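Zemeo
Home | Software | About us | Support | Jobs

About us

Zemeo writes control and planning software for two-armed mobile robots that work in homes. We do not build hardware. Our customers bring the robot and a description of its joints, and we supply the layers between a task request and the motor commands: scene model, grasp selection, motion planning, whole-body control, and the tools needed to find out why any of these went wrong.

The company was started by Radomir Georgiou, who had spent several years maintaining a motion planner for warehouse arms and wanted to work on rooms with furniture in them. There are now 17 of us. Five work on planning and control, and the rest are split between perception, simulation, tooling and customer support. Everyone takes a turn on the support desk, Radomir included.

What we make

Landach is our planner. It takes a goal for one or both grippers and returns a timed path for the arms and the base together. Treating the base as part of the problem matters in small rooms, where a good arm pose is often out of reach from the place the robot happens to be standing. Landach plans in joint space, checks the whole body against the scene model at every step, and reports which pair of surfaces was closest when a plan is refused. It can also hold one arm still while the other works, or give that arm a loose region to stay in, which usually gives shorter paths.

Promier is the simulator and replay tool. It loads the same robot description and the same controller build that run on the robot, so a fault seen in Promier can be traced in the code that will ship. Rooms are built from a shared library of doors, beds, shelves and small objects, and each can be loaded with a fixed seed.

Most of our bedroom work is done in rooms of this type. They are cluttered enough to be useful, and the bed forces the arms to reach over a wide, soft surface.
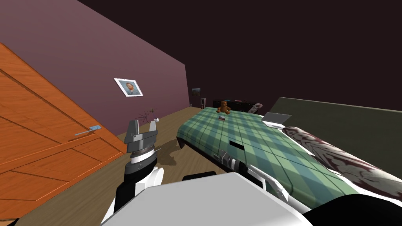 A bedroom scene in Promier, with both arms in view and the left gripper raised.

The robot's own body takes up a good part of such a view. Perception has to remove it before anything else happens, or the scene model fills up with false obstacles that move whenever the robot does. We mask the body using the joint readings and the robot description, then grow the mask by a small margin to allow for calibration error. Thin objects are the harder case. Dry twigs give few depth points and are easily lost in filtering, so Landach keeps uncertain points for longer near the floor and along walls, and gives them a higher cost without treating them as solid.

Tilted views are handled in the same way as level ones. The scene model is kept in the frame of the base, and camera roll is taken out before surfaces are fitted. We do not assume that a floor will appear as a flat band at the bottom of the picture, and we run the surface fitting tests at steep angles for that reason.

How we test

Every change to Landach or the controller is run against 1142 stored scenes before it is merged. A scene records the room, the starting pose, the goal and the limits the plan must respect. A change is held back if any scene that used to pass now fails, even where the average has improved. The full run starts at night, and a shorter set of 700 is available during the day for people who need an answer before lunch.

Typical bedroom goals involve small, flat things on bedding. The gripper has to come in low over the edge of the bed, the forearm has to clear the frame, and the other arm must not drift into the furniture while this is going on. We look at the approach and the closing of the fingers as separate stages, with separate scores. Joining them into one number hid faults for most of our first year.
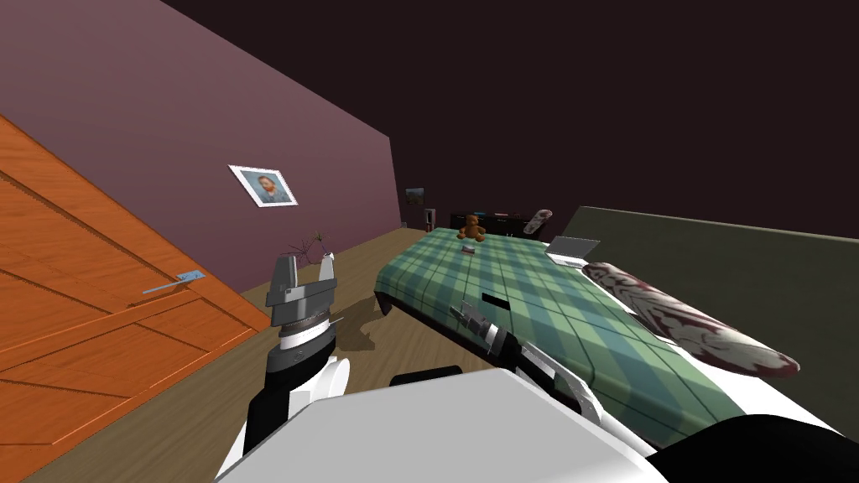
Working with us

A new customer normally starts with a robot description and one task. We load both into Promier, write the first set of scenes together and agree the limits: joint speeds, contact forces, minimum distances, and what the robot should do when no plan is found. The last item takes the longest. Stopping is not always safe when an arm is stretched out over a bed with something in its gripper.

Our longest-running customer is Kneževič, who make a two-armed base for assisted living. Their engineers have access to our scene library and send back their own scenes, which we add to the nightly run with their agreement.

Landach and Promier are licensed per robot model. Source access is available for the controller interface and the scene format. Release notes are published with each version, including the list of scenes that still fail.

Support is open on working days and on Saturday mornings. The office is closed for two weeks in August, when the desk answers urgent faults only.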